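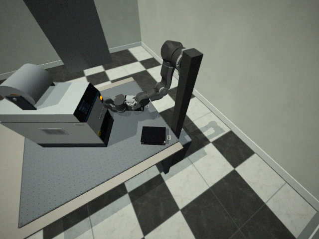 Simulated bench setup: the arm on its pillar mount, with the gripper at the front of the instrument.

Review: Kustammont three-finger and Lumbao parallel grippers
Mar 21, 2019

Wedside evaluated 2 grippers on the same simulated arm over 1,166 runs each. The task was to approach the front panel of a benchtop instrument, close on a sample holder, and withdraw without touching the housing.

The Kustammont unit held the sample more securely, but its wide fingers leave little room near the panel. The Lumbao unit was easier to position — its jaws open in a straight line — and needed 6 fewer settings in the controller. It dropped smooth holders more often.

At $3,493, the Kustammont is recommended for mixed loads. Laboratories handling one holder type should consider the Lumbao. Tests on hardware begin in April.

Reviewed by Tanko Ajayi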